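Turning around before the summit on a guided climb, do you get anything back?

Asked by ridgeline_mo
Tags: mountaineering, guides, volcanoes, refunds

Hi all. I'm booked on a guided volcano climb in May with an outfit called Skomach and I'm starting to get cold feet, mostly because of their paperwork. It's my first trip with a rope team. The waiver says that if any one person on a rope turns back, the whole rope turns back with them, and no part of the fee is returned "in any circumstances after departure from the upper hut." There will be 3 of us per rope plus a guide.

I'm reasonably fit (I've been doing stairs with a loaded pack since the fall) but I've never slept above 9,000 feet and I have no idea how my body will take it. What I really want to know is, if I feel lousy at two in the morning, am I going to wreck it for two strangers who paid the same as me? And does anybody have experience getting money back, or at least a credit? I asked the office and got the same paragraph from the waiver pasted into an email.

Also they want a deposit of $264 for a satellite messenger, which seems like a lot for something I'd only be borrowing.

6 replies hidden, showing 3

slowboots
Yes, you might end somebody's summit day, and you should be ready to do it anyway. I've been on both sides of this. My first big volcano I was the one who got sick. I had a headache from the hut onward and told the guide I was fine, twice, and then I threw up on my own crampons and couldn't walk a straight line. We went down in the dark and it took forever. The other two were nice about it, nicer than I would have been. If I'd spoken up at the hut, the guide could have moved them to another rope before we left and they'd have had their climb.

So ask Skomach whether they reshuffle ropes at the hut. Most places I've climbed with will do that if there's a second guide going up, and it's a much more useful thing to know than the refund policy.

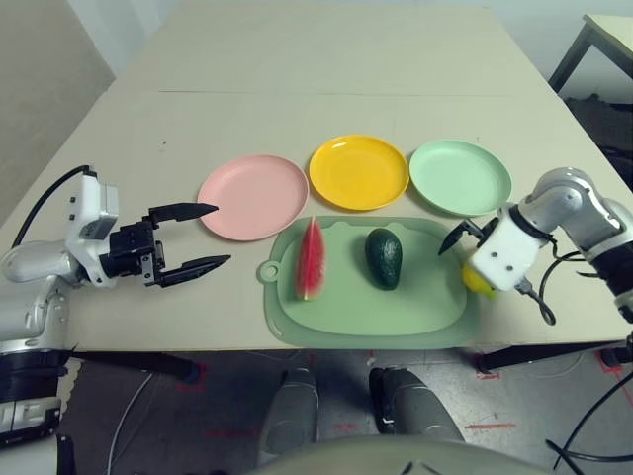
Second thing, eat. I can't say this enough! People get up there, lose their appetite and start a seven-hour push on half a granola bar. I bring plain stuff I already know I can stomach — cold potatoes, crackers, gummy candy — and I start drinking water the day before. Try to get an extra night up high if your schedule has any give in it. I did that on my second attempt and felt like a different person.

On the money, I've never gotten a cent back from a guide company for turning around, and I don't think it's unfair. You're paying for their time and judgment. Look into trip insurance, but read the part on altitude, some of the cheap policies stop covering you well below where you're going.

Tanabe_fan
$264 is steep but its a deposit so you get it back?? I rented one from Gultus for 18 bucks a day, might be cheaper if they let you bring your own. ask first

oldcol37
I'd push back a little on the worrying. On my last trip roughly half the group turned back on account of wind, guides' call, and there were no hard feelings at breakfast. Strangers on a rope get over it.

What I would do is call them instead of emailing. Ask who makes the turnaround decision, what time the cutoff is, and what happens if the weather shuts the route down before you leave the hut. Your quote says "after departure from the upper hut," so there may well be a different rule for before. I got a credit for the next season that way, with another company, after we sat in the hut until Wednesday and never put a harness on. Get whatever they tell you in writing.

ridgeline_mo
Thanks, this helps a lot. Called this morning and they do move people between ropes if there's space. Still waiting to hear back on the messenger.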